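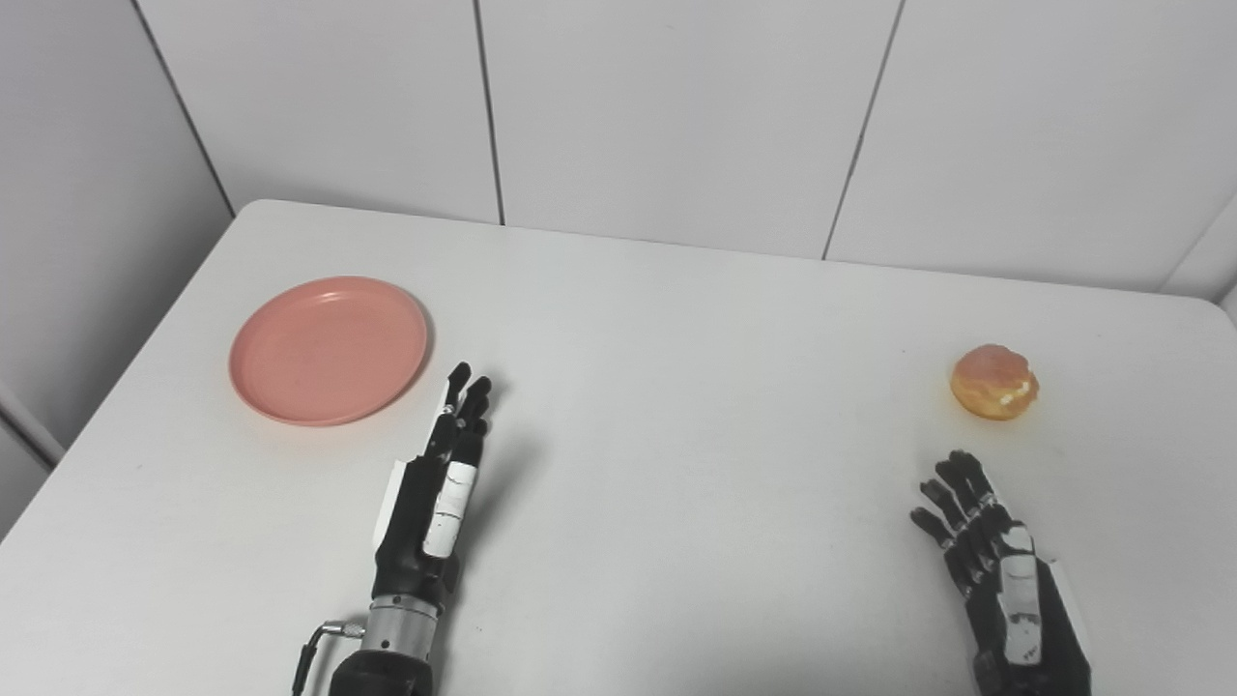 **Ticket 1235 – cream buns splitting at the side**

Raised by: Latrice Okafor
Assigned: Ezekiel Tran
Status: open

**Fault:** Crust opens low on one side and the paler inside shows. Top colour is acceptable, golden with darker patches. First reported in September on the Kobori recipe.

**Checked so far**

- Oven probe against display: no difference.
- Flour changed from Brandent to Tastoneo. Splits continued.
- Piping nozzle changed to 11 mm. Fewer splits, still above the limit.
- Plates ruled out – buns split before plating, and the pink plastic ones have only a raised rim.

**14:20, E. Tran:** Batch 663 filled from the base, slower. Two splits, both on the side nearest the filling hole. Suspect overfilling.

**Next:** Cut the fill weight by a tenth and repeat on one tray. Leave oven settings alone. Record the split position for each bun, including sound ones as "none".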